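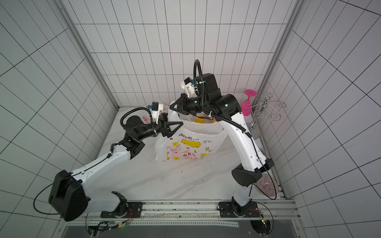 What's the best way to keep used plastic shopping bags without them taking over a drawer?

Flatten each one, squeeze the air out, fold it lengthwise into a strip and roll it up from the bottom. Stand the rolls upright in a shallow box.

I should add what I've tried, as I posted this and then partly answered it myself. Stuffing them all inside one big bag works until you need a small one. The printed ones from gift stores are slippery and come undone unless you tuck the handles in.

Hulleo 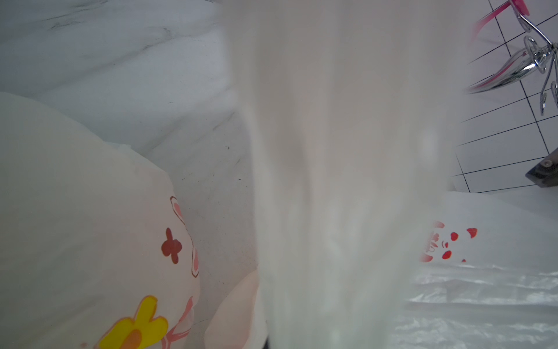 Urilum, October 7, 2021

Do it on a hard, smooth surface. A countertop is fine, a bedspread is not. Lay the bag down, pull the side creases straight, then wipe your forearm along it from the closed end to the handles. I had over 256 bags when I started and got them into 2 shoeboxes. Took most of an evening. Throw out anything with a hole or a smell.

If you want triangles, fold the strip corner to edge like a paper football – it holds better than a roll but takes longer.

Drodia

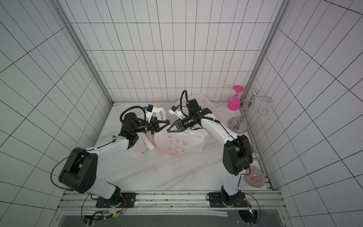 Văn: I don't fold mine at all. An empty tissue box on the inside of the cabinet door holds 13 bags, and when it's full the rest go to the store recycling bin. Check that your store takes the crinkly kind, mine only wants the soft ones.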